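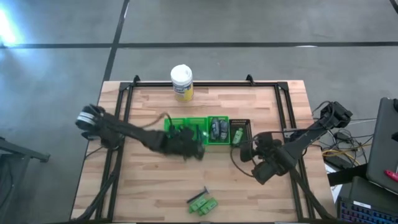 # Notebook, two-arm sorting, May

Started 8:40. Same question as in the last entry: does the policy look at the bins, or does it only remember where the bins were during training? The Foldale run gave us a good number, but every episode of Foldale was recorded with the row of bins in almost one position. So I don't trust the number very much.

Training set is now 1,187 episodes, Foldale and Cowie together. Cowie is the newer part, where we moved the whole row a little between episodes. I removed the episodes in which the two arms came near to each other and the operator had to stop. I am not fully sure this was a good decision. Maybe the policy needs to see how a person gets out of such a situation. I kept them in a separate folder, please don't delete it.

## What I changed

- Row of bins moved toward the laptop side by one bin width, then by half of it. The order stays the same, green bins first and then the black basket.
- Wrist views on for both arms. Before it was head view only.
- Action chunk shorter. With the long chunk the left arm continued its old plan even after the bin was moved, and it looked very stubborn.
- Gripper closing threshold back to the value from Girkar. My own value from last month was too sensitive and the gripper closed on nothing.

Nothing changed on the right arm except the home pose, a little higher. The coiled cable was pulling when the arm went low across the table.

## Runs

Start pose is the left gripper over the left green bins and the right gripper beside the black basket. I do the reset by hand and compare with the overlay on the screen. It takes longer than the trial itself.

Row in the training position: good. The left arm goes down into the bin without waiting, the right arm comes to the basket after it. Only the timing between the arms is sometimes strange, both wait and no arm wants to be first.

Row moved by half a bin: mostly good with the wrist views. With head view only, the left gripper came down on the wall between two bins and pushed the whole row. I stopped these by hand and counted them as failure, also when the arm could perhaps recover.

Row moved by a full bin: 13 trials, 3 successes. In most of the failures the arm goes first to the old place, stops above it, and then corrects in small steps until the time is over. So it does see something. It is just too slow, and the first move is from memory.

One thing I noticed only in the afternoon, around the time when the sun comes on the floor behind the table. Two failures were of a different type, the arm never started the correction. Could be the light, could be chance. I closed the blind and the next trial corrected again, but one trial is not evidence. To be repeated properly with the blind open and closed.

## Problems, small

Left arm lost connection once, after I moved the table to clean under it. Connector was not pushed in completely. Cables on the floor between table and laptop need to be tied, I say this in every entry.

Clock of the laptop was 2 seconds different from the arm log. I corrected it in the script before computing the success times. The earlier Foldale times were computed without this correction, so the column "time to first grasp" in the shared table is wrong. The success column is fine.

Wipe the gripper fingers before each block. With dust on the pads the small bottle turns in the grip, and then I can't say if the policy is bad or the pads are bad.

## What I think now

Wrist view helps for small shifts. For a big shift the first move is still decided by habit, and more Cowie-style data is probably the honest solution. I would like to try masking the head view in some part of the training, to see if the first move changes its behaviour. If not, the memory is coming from the joint positions and we should add noise there.

Colleagues from Prustevville asked if we can send the checkpoint. I prefer to wait until the light question is answered.

## Next

- [ ] blind open / blind closed, same shift, same order of trials
- [ ] retrain with head view masked
- [ ] retrain with noise on joint positions, separate run, don't mix
- [ ] correct the time column in the shared table
- [ ] put the stopped episodes back and compare
- [ ] cable ties

Finished 17:20, arms in home pose, power off.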